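February, Sunday, workshop

Second batch of rye starter from Trindlow flour. Fed at 9, jar 2 on the shelf by the boiler, jar 1 left by the window. Souad weighed out 197 g for the test loaf and kept the rest back. Jar 2 smells sharper – more vinegar than apple. Mostafa wants to try the Holtden flour next, same water, same salt.

Dough left 18 hours, a bit slack when shaped. 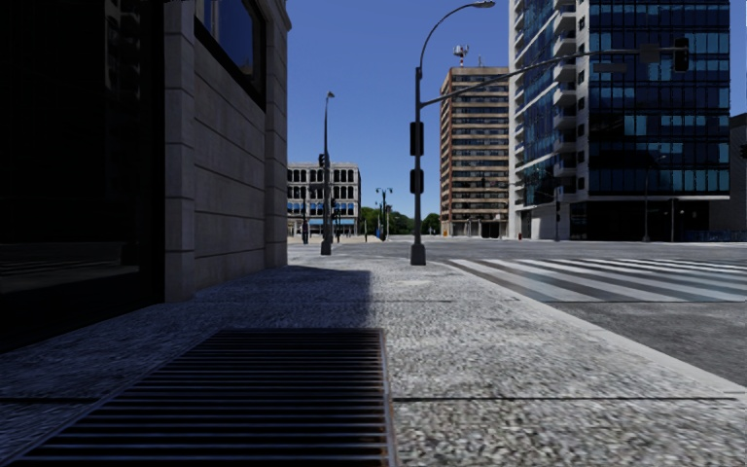 How much salt went in? 9 g, added after the first fold.

Bake tomorrow in the small tin. Scrub jar 1.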